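About Us — Workholm Table Practice

24th April
By the Workholm office

Print this page | E-mail this page

Welcome, and thank you for taking the time to find out a little more about us. Workholm is a small school with a rather narrow subject, and we have never minded that. We teach the laying, clearing and putting away of a table. People come to us before they start work in dining rooms, canteens, care homes and guest houses, and a good many come simply because they would like their own kitchen at home to run more smoothly, which seems to us as good a reason as any.

We began at Fodness, in a pair of rooms over a shop, with 3 tables and a cupboard full of crockery that did not match. The crockery still does not match. We did once think of buying a proper set, all in white, and went as far as asking for prices, but by then we had grown fond of saying "the yellow plate goes there" and having everyone in the room know at once which plate was meant. Colour is a great help to a beginner. If you are left to work with a stack of identical dinner plates on your first morning, you spend half your time wondering which one you have already moved.

The other thing visitors remark on is the paper. We cover our practice tables in plain brown kraft paper and mark it out with strips of blue tape, up and down and across, so that the whole top becomes a set of squares. It is a very homely arrangement and costs next to nothing. A square gives you something to talk about. You can ask for a plate to be set down in one square and taken up from another, and both of you will agree on whether it has been done, even if a rim has strayed over the line (rims do stray, and we are not strict about it in the first week).
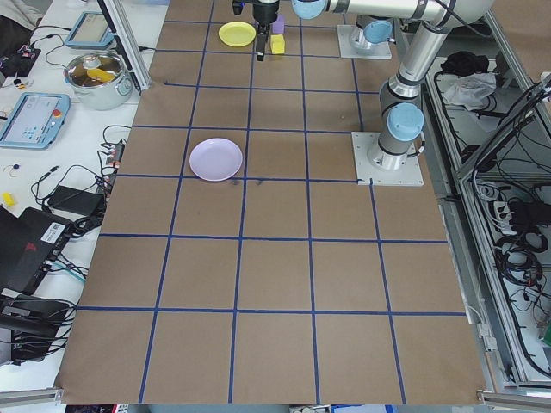

The paper does get marked, of course. It picks up little smudges and scuffs, and we leave it down for as long as it stays flat, because changing it means laying all the tape again and that is a slow job if you want the lines to meet properly. We have a long wooden rule that came with us from Fodness and is used for nothing else. New tape always looks much too bright for a day or so, and then everybody stops seeing it.

Plates are where every course starts. A shallow plate with a slightly raised rim is a friendly sort of object — light, easy to get hold of, and not much inclined to roll away from you. We ask people to lift by the rim and to set down gently, and to look at where the plate is going before they pick it up. After plates we move on to bowls and cups, then to the pots and their lids, which want a bit more thought about where the lid is to go while the pot is being seen to. Foam blocks come out alongside the plates for anyone who would like to practise reaching around things, as you must on any real table where there is a salt cellar or a jug in the way.

Our Henao course is the short one and runs over 2 days. The Selter course is longer and takes in washing up, drying, stacking and the care of cupboards, and it finishes with a full table laid and cleared from start to end. We keep both small and never take more than 23 people at a time, so that everyone has a fair turn at the table. Places for the December course are usually the first to go, I suppose because people have guests on their minds by then.

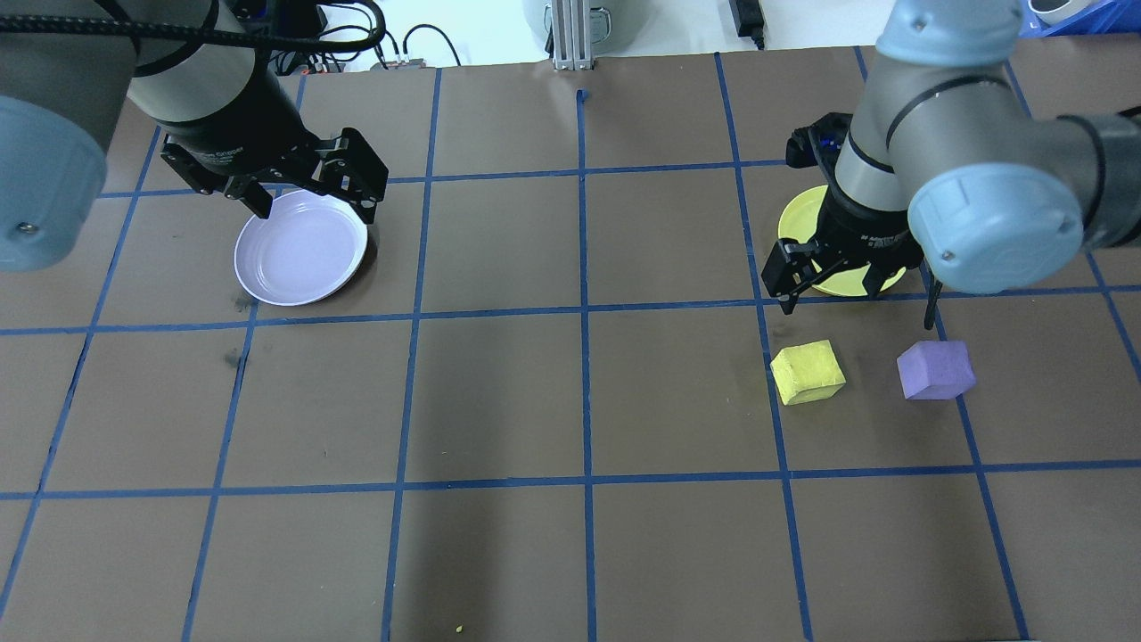 Clearing deserves a word to itself, as it tends to be treated as the dull half. We spend as long on it as we do on laying. A table that has been cleared in a sensible order is a pleasure to wipe down, and the stack that comes off it can go straight to the sink without being sorted again on the way. We like the far plates to be fetched before the near ones, so that your sleeve is not passing over things you have yet to move. Others teach it the other way about and we have had some very cheerful arguments on the subject.

You are welcome to come and look round before you book. The practice room has its tables at one end and the shelves at the other, with a kettle in the passage, and you may handle anything on the shelves as long as it goes back where it was. Please wear something with sleeves that push up easily. Aprons are provided, and there is a step for anyone who finds the upper shelves a stretch.

If you would like to write to us, the office is open every weekday morning, and letters should be addressed to Workholm Table Practice, Box 2172. Do tell us which course you have in mind and whether you have a table of your own to practise on at home, as we can send you away with a roll of paper and some tape at the end.

Print this page | E-mail this page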